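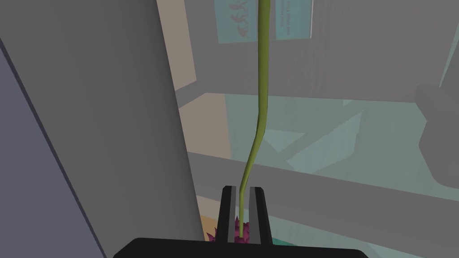
About us

Hi, I'm Severyn Bilyk, and I started Skendow because I was tired of writing code for things my hands already knew how to do. Try writing down how you pick up a flower without snapping it. I filled most of a notebook once and the robot still squeezed too hard! So we quit writing instructions and began showing robots the job.

We're a team of 13 now, working out of two floors in Floltby (the upstairs one has the good coffee, sorry downstairs). About half of us came from software and the rest from all over: a violin repairer, a former crane operator, two people who used to drive trucks. What we have in common is that we like teaching, and we don't mind doing the same thing over and over until it looks right.

The way it works is pretty simple. One of us takes the hand controllers, looks out through the robot's cameras and does the chore by remote control, start to finish. Everything gets recorded, the arm motion and the grip and the camera views together. A typical task gets 400 of those runs before we train anything on it, and at least 100 of them start from an awkward spot on purpose, because real homes are full of awkward spots.

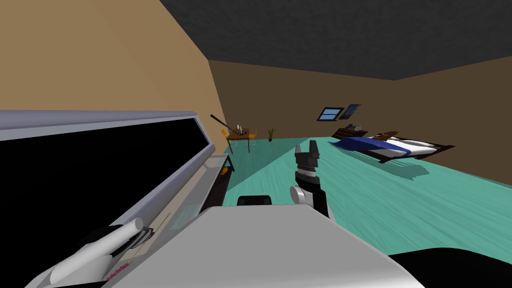

Most of that happens in simulation first. Our simulator is called Niltier, and it's where every new operator spends their first eight days. You can't break anything in there, which is lovely, and you can put the robot back at the start with one key. I still do a session most mornings before email. My left hand is terrible, and the younger operators are very kind about it.

We do use real hardware too! Lloyd is our test robot downstairs (he was named by the person who carried most of him up the loading ramp), and once a task behaves in Niltier we go through it again with him, sometimes from the controllers and sometimes by taking hold of the arm and moving it ourselves. The hand-guided runs are slower, but I love them. You feel right away where a motion is clumsy.

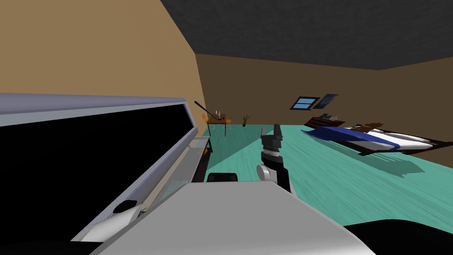 Learning to drive well takes patience, and the first thing we teach is where to look. New people stare at the fingers and forget the rest of the robot. In our bedroom setup the robot's own pale body fills the bottom of the view and a big glossy black panel sits close on the left, so you've got to keep those in mind while you steer the gripper, even with all that open teal floor tempting you to hurry. We'd much rather have a slow, smooth run than a fast one with a wobble in it, and if you fumble and recover, keep going, we want that one too.

If you'd like to try it yourself, we open the operator room to visitors every December, and we're nearly always glad to hear from people who want to learn to drive. No robotics background needed. Write to us through the contact page and tell me what chore you'd teach first (mine is still the flower).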